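Drataddale sim notebook, furniture cell
Wednesday, started 9:40 a.m.

Picking up where I left off with the reorient skill. The short version of last night: the planner kept returning "goal unreachable" for placing the little four-legged piece inside the dashed zone, and I was all set to blame Jolent (our motion planner, for anyone new reading this). Siobhán Mac Giolla had a look over coffee and asked which frame the grasp pose was stored in. World frame. Of course it was world frame! I'd moved the mat in November and never re-exported the grasps.

So, first job this morning was rewriting the grasp table so every pose is relative to the part. Dull work, but the lookup is much cleaner now, and I got to delete a pile of offset constants I never understood in the first place (sorry to whoever wrote them, I suspect me).

Then a sweep of edge grasps on the top, fingers above and below the slab, legs down. I sampled 3,024 candidates, threw out everything that collided with the legs or the mat, and was left with 1,051.

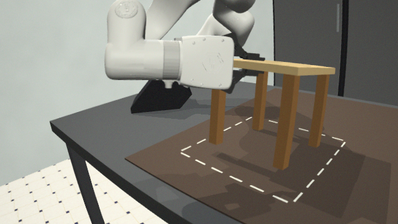
Next I wanted to know how many of those survive once you ask for a reorientation and not just a straight lift. Quite a lot don't. The wrist runs up against its joint limit partway through the turn, and Jolent happily plans right up to it, then flips the elbow to get out, which looks awful and takes forever. I added a joint-margin cost to the trajectory optimizer, weighted so it only kicks in near the limits. With that on, 388 candidates give a smooth path all the way through. That's plenty. I'd be happy with 20 good ones.

Other thing I changed: the collision model for the held part. It was a single box around the whole table, legs and all, so the planner thought the empty space between the legs was solid. Now it's five boxes, one for the slab and one per leg. Planning is a touch slower per query, but far fewer queries fail, so overall it feels quicker (haven't timed it properly, must do that).
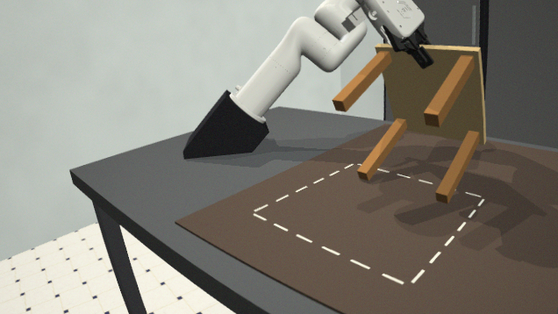 Does the attached part need to be in the planning scene before the lift starts?
Attach it as soon as the fingers close, before any motion is requested. If you attach after the lift, the first segment is planned as if the hand were empty, and the legs can sweep straight through the mat.

I'm writing that down because I got it wrong twice. The attach call lives in the grasp skill now, so you can't forget it.

After lunch I switched to the perception side. The Pemis pose estimator does fine on the slab but has a symmetry problem: a square top with four matching legs looks the same every quarter turn, so the yaw estimate hops by 90 degrees between updates and the controller chases it. I've put in a symmetry-aware filter that picks whichever equivalent yaw is closest to the previous estimate. Very simple, and the jumping is gone in the logs I replayed! Still want to see it with the legs partly hidden behind the top, that's where I don't trust it.

Round seats next to a square top are a nice test for the segmentation too. I left the whole table in view for the wide camera so the masks have something to be wrong about.

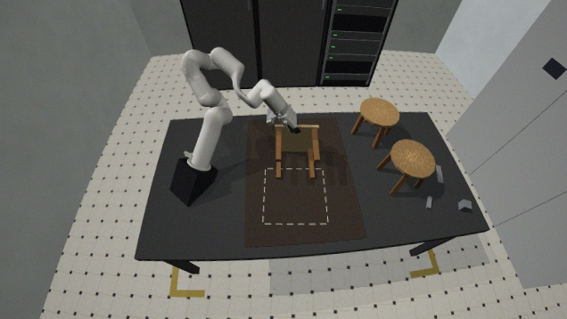
To do, tooling

- Replay script should take a seed on the command line. Right now I edit the file like an animal.
- Bump the log buffer past 3,000 entries, long runs are losing their beginnings.
- Time the five-box model against the single box.
- Ask Mac Suibhne about their contact settings before I tune finger friction by hand again.
- Push the part-relative grasp table to the shared branch (done, 4:15 p.m.)

Comments (3)

Siobhán Mac Giolla
Told you it was the frame. Can you put the joint-margin weight in the config? I'd like to try it on the other cell.

tobler_k
We had the same yaw hopping with square trays. Watch your filter after a regrasp, ours held on to the old yaw and we had to reset it by hand.

reply from author
Oh, good catch, I don't reset it anywhere. Adding that tomorrow. And yes Siobhán, it's in the config now, look under optimizer.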